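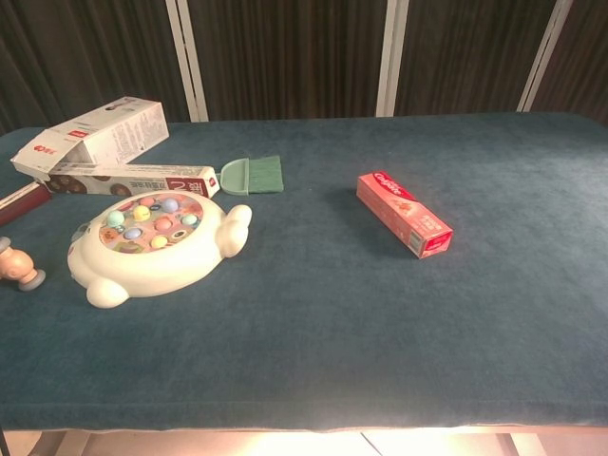 Table with velvet cover, two cartons and a mint-green silicone brush. Prollton Household Objects Collection, tabletop series.

Prollton Household Objects Collection: Tabletop Series
Data card

Summary

The tabletop series documents small household goods and food packaging as they are set out on a covered table. It contains 197 arrangements prepared at the Hakden site during October. The series is intended for the study of packaging, kitchen utensils and the ways in which ordinary items are grouped when they share a limited surface.

Contents

Each record consists of one or more photographs, an item list and a short note on the surface and background. Items are drawn from two groups.

Packaging: cardboard boxes, cartons and printed food packages. Boxes may be open or closed, upright or on their side. In the record shown, a white box lies open on its side, and a longer package printed with round brown cookies or chocolates lies in front of it.

Utensils: brushes, spatulas, spoons and similar small tools. Silicone items are listed by color and general type. Where a brush could serve for either basting or pastry work, it is entered as "brush, silicone" with no further division.

Surface and background

Covers are recorded by color and fabric. The dark teal velvet cover has a pile that shows lighter streaks where it catches the light. Users who measure color should sample from several points on the cloth. Creases are left as found and are not noted separately.

The dark pleated curtains behind the table are entered as "curtain, dark." Pale vertical strips between the curtain sections are entered as "upright" and are not treated as items.

Labeling rules

An item receives a label when enough of it can be seen to assign it to a group. Printed text is transcribed only where it is fully legible. A picture of food on a package is recorded under the package and never as a food item. Numerals on package ends are entered in the field "panel_mark"; the longer package above carries the value 2.

Open flaps are part of the box to which they belong. Where one box rests partly on another, both are labeled and the relation is entered as "overlap."

Files

items.csv: one row per labeled item
surfaces.csv: cover and background for each arrangement
splits.csv: assignment to the reference or review portion

The review portion holds 50 arrangements. The remainder form the reference portion.

Known limitations

Packaging is better represented than utensils. Dark items on dark covers have less reliable outlines, and 6 arrangements are marked "low_contrast" for this reason. Contents of closed boxes were not recorded.

Maintenance

Corrections are issued under the Clestano revision scheme. Requests should cite the arrangement number and the field concerned.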